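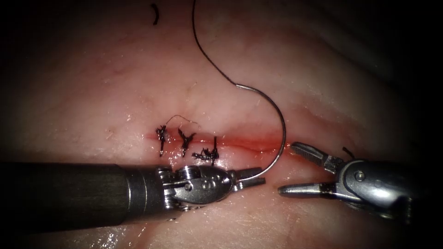 A seam closed with one running thread fails along its whole length when the thread is cut at a single point. Separate stitches, each tied off before the next is placed, limit the failure to one stitch. The short row of black knots on the left half of the red cut shows the layout: braided thread drawn across the opening, knotted on the surface, then a fresh start for the next one. The same layout suits tent floors, leather gloves, tarps, grain bags and a stuffed roast that has to stay shut in the oven. It is slow work and uses more thread. For long straight seams under light load, use a running stitch and accept the risk.

Choosing thread

Braided polyester holds a knot better than monofilament of the same thickness. Monofilament is stiff and tries to straighten, so add two throws to any knot tied in it. Cotton is easy to tie and weak when rotted by damp. Keep it for indoor mending and for food.

Waxed thread grips itself and stays put between throws. If the thread is unwaxed, pull it twice across a block of beeswax and once through a folded paper towel to take off the excess. Do not wax thread intended for food.

I use Odero braided polyester for canvas and a heavier Pondano thread for straps. The Pondano spool is marked 2885, and the shop files it under that number only. Asking for it by color does not help.

For food, use undyed cotton butcher's twine sold as such. Hardware store twine may be treated with oil.

Choosing a needle

Woven cloth: sharp point, round shaft, the thinnest that will pass the thread.
Knits: ballpoint.
Leather and vinyl: three-sided point. Do not use it on cloth; it cuts the yarns.
Poultry and rolled meat: trussing needle, straight, with an eye large enough for twine.
Upholstery that can be reached from one side only: curved needle.

A curved needle should be turned through the material along its own arc. Pushing it straight bends it and enlarges the hole. Hold it with flat-jawed pliers a third of the way from the eye end, enter at right angles to the surface, and rotate the wrist.

Dull needles can be touched up on 2000 grit wet-and-dry paper. Lay the paper on glass, add a drop of water, and roll the point while drawing it backward. Discard a needle with a rusty eye. The rust will saw through thread.

Placing the stitches

Set the distance between stitches equal to the distance from the edge to the hole, doubled. On canvas I work 1/4 inch from the edge and 1/2 inch apart. Frayed material needs a wider margin. Start in the middle of the opening, then halve each remaining gap. Working from one end pushes slack toward the other and leaves a pucker.

Both holes of a stitch should be the same distance from the opening. If one side is higher than the other when the stitch is closed, cut it out and place it again.

Tying off

1. Pull the thread through until the short tail is 2 inches long.
2. Wrap the long end twice around the pliers, take hold of the short tail, and pull it through the wraps.
3. Lay the throw flat. Tighten until the edges meet, and stop there.
4. Wrap once in the opposite direction and pull through.
5. Wrap once more in the first direction and pull through.
6. Move the knot to one side of the opening, where it is not rubbed. Trim to 1/4 inch.

If the second throw is wrapped in the same direction as the first, the result is a granny knot. It slides under load. The test is to look at the two tails: in a square knot they lie parallel to the standing thread, and in a granny they stick out at an angle.

Over-tightening is the more common fault. Edges that overlap or curl under have been pulled too hard, and the thread will cut the material at the holes.

Polyester tails may be sealed with a hot knife tip. Keep the heat away from nylon fabric.

Pliers and their care 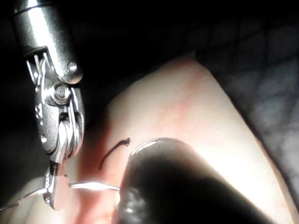

Narrow jaws below a jointed wrist. Fine cables run along the outer edge of the joint.

Long, narrow jaws reach into a corner but flex under load. Short jaws grip harder. For thread work, check that the tips meet first when the tool is closed slowly against a light. If the light shows at the tips and the jaws touch farther back, the tool will drop fine thread.

Serrated jaws damage thread. Cover them with heat-shrink tubing, or keep a smooth pair for the purpose. Mine are Mühlbauer, bought used, and the pivot needed cleaning before they would open freely.

To clean a pivot, open and close the jaws in warm water with dish soap, rinse, and dry with a hair dryer on low. Apply one drop of light oil at the joint, work it in, and wipe off everything that comes out. Tools used on food get food-grade mineral oil only.

A reader, Kanako Fukuda, wrote to ask whether the oil stains canvas. It does. Close the wiped jaws on a paper towel several times and leave them overnight before sewing.

Removing the stitches

Lift the knot, cut one side of the loop close to the material, and pull by the knot. On a roast, wait until the meat has rested, then remove all of the twine before carving. I set each piece on the edge of the board as it comes out and compare the pile with the number of stitches tied.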